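Guides > Perception > Wrist cameras > Masking the gripper out of the image

This page covers how to stop the robot's own gripper from being picked up as an obstacle by the wrist camera. It assumes you have the Hetar perception node running and can save single images from it. If you are still on the old Curance driver, do the upgrade first, as the mask option was added later.

The problem is easy to spot. The planner refuses to move, and the log says there is an obstacle a few centimetres from the hand. It is seeing the hand.

1. Collect the images

Put the node in capture mode and move the arm slowly through the room. Stop at places with different backgrounds: a plain wall, open floor, something with a busy surface. We used 638 images for the Istlow room. You can get by with fewer, but below 500 the edges of the mask start to get ragged.

Leave the exposure on auto. Open and close the fingers several times during the run, or the mask will only fit one position.

2. Check what the camera sees

Look through the folder by eye before you build anything. You want the housing in the same place each time and the background changing behind it. 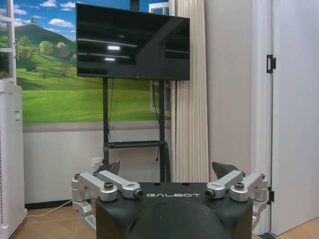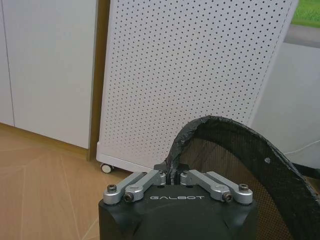 The black mesh is in the second and third of these, not the first.
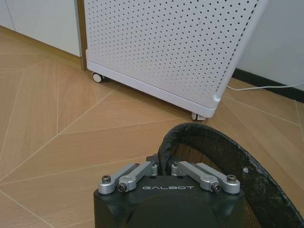 Sort the images into two folders, one for each set-up of the hand. Do not mix them. A mask built from both will either be too small for one or throw away good pixels in the other. Name the folders after the set-up, as the tool copies the folder name into the mask file.

3. Build the mask

Run the mask tool on each folder in turn:

hetar-mask build --in ./bare --out bare.mask --grow 6

The tool keeps the pixels that stay the same from image to image. Anything that changes is treated as background. The grow value adds a border, in pixels. Six suits our cameras — go up to ten if your links are shiny, as bright metal edges tend to flicker.

Thin or open materials are harder. The background shows through the gaps, so the tool decides those pixels are changing and leaves holes. Use --fill to close them:

hetar-mask build --in ./mesh --out mesh.mask --grow 6 --fill

4. Load it and test

Set mask_file in the camera settings and restart the node. Hold the arm still over open floor and watch the obstacle count. It should drop to zero. Ours had been reporting 873 points on the hand before the mask went in.

If a few points remain, raise the grow value by two and build again. If real objects start to disappear near the fingers, you have gone too far.

Carolina Simões wrote the fill option and keeps the settings for the Pfeiffer arms, so ask her before changing those. Masks need building again whenever a camera is removed and refitted, even with the same screws.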